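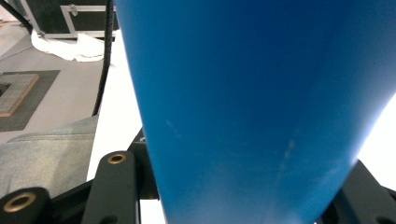
Should a blue object with a scuffed surface be retired from household use? On the evidence of scuffing alone, it should stay in service.

Filed under: Opinion / Household Goods & Materials

Print this article | E-mail this article

The Case for Keeping Scuffed Things

by Jabari Shemweta

October 27, 2021

Two pale marks on a smooth blue surface are enough to send a perfectly serviceable object to the curb. I have watched this happen in my own building, where the shelf by the bins received 12 plastic articles in September. Seven of them had no fault I could find other than surface wear. The rest had cracks, missing lids or warped rims, and I have no quarrel with the people who put those out.

My argument concerns the first group. A scuff is a change in the outermost layer of a material. Often it is a deposit left by whatever the object rubbed against, and a damp cloth with a little baking soda will lift it. Sometimes it is a shallow abrasion, in which case the roughened area scatters light and looks whiter than the surface next to it. Neither condition says much about the wall underneath. A crack is another matter, and so is crazing that has gone deep enough to catch a fingernail.

Color makes this worse than it needs to be. Saturated blues and reds in a gloss finish show every pale mark, while a matte gray article of the same age will look nearly new. Menberg sells its storage line in both finishes, and I have kept one of each in the same utility closet for four years. Both have been dropped and dragged. Visitors assume the glossy one is older. They were bought on the same afternoon.

Shape has a part in it too. An object that is wide at the top and narrow at the bottom presents its flank to everything it passes, and the flank is where the marks collect. Tapered articles also get stacked inside one another, and a grain of sand between two nested walls will leave a line of specks each time they are pulled apart. Wiping the outside before nesting takes a few seconds. A sheet of newspaper between the two works as well, though it tends to be lost by the second use.

Vikas Nautiyal, who ran the returns counter at a Nikolaidis housewares store when I worked in the stockroom, took the opposite view and still does. His position is that appearance is part of what the customer paid for, and that a person who dislikes looking at an object will stop taking care of it. I accept the second half. A neglected container ends up in the yard, in full sun, and ultraviolet exposure does far more harm to most plastics than rubbing does. But the remedy for that is a shelf indoors – it doesn't require a new container.

There are limits. I would not keep food in anything with an abraded interior, as residue settles in the scratches and is hard to wash out. I would not put a heavy load in an article with a whitened band at a fold or a handle root, where the color change can indicate stress in the material. These are tests of location. A mark halfway up an outside wall passes both of them.

Polishing compounds are sold for the purpose, and I tried one from Proltel on a 30-quart tub. It reduced the marks and left a patch glossier than the wall around it, so the repair was easier to see than the damage had been. I have since left the tub alone. It holds drop cloths and a paint tray, and the lid still closes on all four corners.

Letters on this column may be sent to the Household Goods desk.

Contact Us | Copyright 2021. All rights reserved. | Back to top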